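Foster Two-Arm Household Kit: A Month of Chores, and My Verdict

Posted Aug 20, 2020

I've wanted a robot to fold my laundry since I was nine years old. So when my old coworker Pylyp Pylypenko called in May to say that the lab he works for in Hullelport had a Foster kit going spare for four weeks, and did I know anybody who'd like to write something about it, I think I said yes before he got to the end of the sentence.

A little about where I'm coming from. I review tools, mostly. Saws, shop vacs, label makers, a truly awful bread machine once (some of you still write to me about the bread machine). I'm not an engineer and I can't tell you much about what goes on inside the control box. What I can tell you is whether the thing put my socks away.

Setting up

The kit comes in five crates and wants a good solid floor. I put it in the workshop out back, which has the height and the outlets, and dragged in a kitchen counter, a drying rack and a set of shelves so it would have something to do. Pylyp came over with his colleague Rostislav Beneš to bolt it together, and it took them most of a day with a long lunch in it. The manual is 316 pages. I read maybe 50 of them and skimmed the parts with diagrams.

If you were to buy one and didn't have a Pylyp, the maker will send someone out for a setup fee of $953. Pay it. I watched two people who do this for a living argue for forty minutes over which cable went in first, and I would've been crying on the floor by then.

Once it's up, you run it in one of two ways. You can steer it yourself with a pair of hand controllers, or you can pick a chore off the menu and let it go on its own. Steering is the fun part! Within an hour I was picking up cups and waving at the neighbor's kid through the door. But a robot I have to steer is just me doing the dishes from farther away, so for the review I stuck to the menu whenever I could.

The hand

Let's talk about the hand first, as it's the best thing about the kit and also where most of your money goes. I'd been expecting a claw. What you get is proper jointed fingers, metal link after metal link, with gray pads at the ends, and it's a lovely piece of work to look at. I caught myself showing it off to the mailman.

The pads are what impressed me most. I've used plenty of grabber tools with hard plastic tips and they drop everything. These held a coffee mug, a wooden spoon, a rolled-up towel and a bar of soap still in its box, all without me changing a setting. A raw egg went fine twice and badly once.
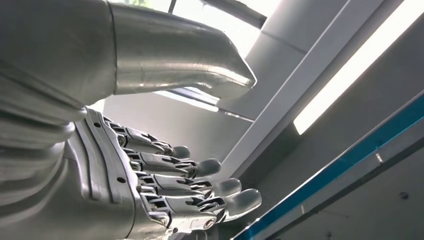 The Foster's hand up close, with the workshop lights behind it.

Where it gets into trouble is anything thin. A sheet of paper flat on the counter might as well be painted on. Same with a credit card, a single sock lying flat, or the edge of a trash bag. You and I slide a fingernail under without thinking about it, and there's no fingernail here. Rostislav says the trick is to drag the thing to the edge of the table first and pinch it there, and the newer chore programs do try this. It works on paper about half the time. It does not work on socks.

My other gripe is cleaning. All those little hinges and gaps between the links pick up lint like you wouldn't believe, and after a week of towels I was in there with an old toothbrush every evening. There's a fabric glove sold as an extra. I'd say it should be in the crate to begin with.

Chore by chore

Dishes: better than I thought. It'll take plates from a rack and put them on a shelf, one at a time, and it broke just the one (a chipped one I was happy to see go). It's slow, though – really slow. Emptying a rack I'd clear in two minutes took it most of a TV episode. Loading the dirty ones is another story. It put a bowl in face up, full of water, and looked very sure of itself.

Laundry: here we go, the big one. Towels, yes. It folds a hand towel into a fair rectangle, and I kept the first one folded on a shelf for a week like a trophy. T-shirts, sort of, if I laid each one out flat with the sleeves straight, by which point I've done the annoying part myself. Fitted sheets, no. I can't hold that against it.

Wiping counters: good on an empty counter. It keeps a nice even pressure and gets into the corners. With a toaster in the way it wipes up to the toaster and stops, and I couldn't get it to move the toaster, wipe, and move it back. My mother used to say the same about my brother.

Picking up off the floor: I had high hopes for this one, and it's the one that let me down most. The arms are fixed to their stand, so it can reach what it can reach and that's your lot. Anything past that, you're pushing it closer with your foot.

Shop jobs: now this is where it started to make sense to me. I had it sorting bolts into bins, handing parts across the bench, and loading the same jig over and over, and it was steady as anything. It didn't mind doing it again. Give it a part that shows up in the same place, the same way around, every time, and it'll go all afternoon while you get on with something else. I left it on the bolts while I ate lunch and came back to tidy bins and two bolts on the floor.

That's pretty much the whole story of where these machines are, I think. A shop can be set up to suit the robot. My house can't, or anyway I'm not going to live in a house that is. Things get left on chairs. The cat sits in the basket.

Versus the Tkachuk

People will ask, so: I did get a day with the Tkachuk single-arm last year over in Tunham, at a trade show that was mostly about forklifts. It costs a lot less and it has a plain two-jaw gripper in place of a hand. For bolts and boxes I'd take the Tkachuk without thinking twice, as it's quicker and there's far less on it to clean. For mugs, cloth, spoons and anything with an odd shape, the Foster wins easily. Two arms matter more than I expected too. You can't fold much with one.

The Tkachuk also runs quieter. The Foster has a fan in the control box that sounds like a hair dryer in the next room, and you don't get used to it.

Things I liked

The hand, obviously.
A stop button on each arm and one on the controllers, all big enough to hit in a panic (I hit them plenty).
The chore menu is in plain words, with a little picture for each.
It picks up where it left off after a pause.

Things I didn't

Speed.
Lint.
The fan.
Too much of the manual is about warranty.
Menu chores need the room bright. On a gloomy afternoon it gave up on the dishes until I switched every light on.

So can it do the chores yet?

Some of them, slowly, if you tidy up for it first. I'm giving the Foster 4 out of 5 as a bench helper and a 2 as a housemaid. If you run a small shop and have a dull job that involves odd-shaped parts, go see one in person and bring your parts with you. If you want your laundry done, keep your money for now and check back in a few years. I'll be checking too!

It went back to Hullelport last week. Pylyp tells me a software update with a new sock program is due before winter, and he's promised me another loan when it's out, so I'm saving up my odd socks in a shoebox under the bench.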